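Home Boards Pantry and Storage Search Log in

Thread: Drinks and snacks on one shelf, cans upright or on their sides?

Started by Tarek Radwan, 10 August 2021

Tarek Radwan wrote:
The pantry shelf in question is 60 cm wide, with a clear height of 242 mm under the shelf above. It has to hold cans, water bottles and bagged snacks. Currently the cans stand upright in two rows and the bags are pushed on top of them. The bags slide off the back and end up against the wall.

I am considering laying the cans on their sides in a sloped rack. The usable depth is 313 mm. Bottles would also lie down, caps to the back. Has anyone run this layout for any length of time? I am interested in what failed, mainly.

shelfpin_9 wrote:
Cans on their sides work if the rack has a front lip. Without a lip they roll out whenever the shelf is bumped. I used the Skenier wire rack for one summer. The slope is too steep for the slim cans and they hit the lip hard enough to dent. I put a strip of felt on the lip and the denting stopped.

Bottles I would leave standing. A half-full bottle on its side will find any weakness in the cap.

Marrow wrote:
Disagree on bottles. Unopened ones are fine on their sides. Opened ones go in the fridge anyway, so the case doesn't come up on a pantry shelf.

The real problem is that a soft bottle lying down flattens a little under load, and after that it rocks. Don't stack more than 2 layers.

shelfpin_9 wrote:
It comes up in my house. People open a bottle, drink a third of it and put it back where they got it.

Marrow wrote:
Then the layout isn't the problem.

Tarek Radwan wrote:
Both noted. All bottles on this shelf are unopened. There is a separate spot by the door for opened ones.

Question about the bags. If cans and bottles are both lying down, I gain a strip of height above them. Measured from the top of the lying cans to the shelf above, it takes a shallow tray. Would you put the bags in the tray flat or on edge?

dry_goods_dan wrote:
On edge, like files. Flat bags get crushed by the next bag, and the one you want is always at the bottom. On edge you can read the top seam of each. Your tray needs sides at least half as tall as the bag or they fan out.

I have the Kettani tray, the low one. The sides are too short for family-size bags and correct for single-serve.

Marrow wrote:
On edge will not fit in the height he has left. Lying cans plus rack slope plus tray floor takes up a good part of 242. Do the arithmetic at the back of the rack, where it is highest.

dry_goods_dan wrote:
Single-serve bags tilted back will fit. Full-size will not. He didn't give a bag size.

Tarek Radwan wrote:
Single-serve, mixed. Some are the stiff crinkled kind that hold their shape, others are mostly air. I tried them tilted this morning. The stiff ones stay. The airy ones creep forward over an hour or so and lean on the front.

Hatthorpe wrote:
Put the airy ones at the back and the stiff ones in front as a stop. Or clip them in pairs.

I would also question the rack. For a shelf that narrow I dropped racks entirely and used a flat liner with a bit of grip, the ribbed Etbridge one. Cans lie across the shelf, front to back in single file, with a wooden strip screwed down in front. They don't roll on the ribs. You lose the self-feeding but you gain back the height of the slope, and that gets your tray in.

shelfpin_9 wrote:
Ribbed liner collects crumbs. You will be vacuuming it.

Hatthorpe wrote:
I lift it out and shake it over the sink. It takes less time than this thread.

Tarek Radwan wrote:
I like the liner option. Losing self-feed is acceptable, the household can reach 313 mm. I will cut the strip this week and report on whether the bottles stay put next to the cans. My expectation is that the bottles need their own divider, as the label side is slick and the cans are slicker.

Marrow wrote:
Put the divider between bottles and cans, full depth. A short one lets the can at the back get under the bottle's shoulder and then nothing comes out cleanly.

Comments (3)

pennyloaf: Bookmarking for the tilted bags.

oldlatch: Same shelf width here. Standing cans, bags in a bin on the floor. No complaints in two years.

Tarek Radwan: The three item types going on the shelf are below. 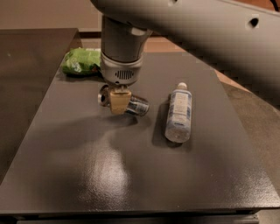

Marrow: Keep the bags away from the can row entirely. The tab edge on a can will work a pinhole into a snack bag if the two rub, and you won't notice until the chips are stale.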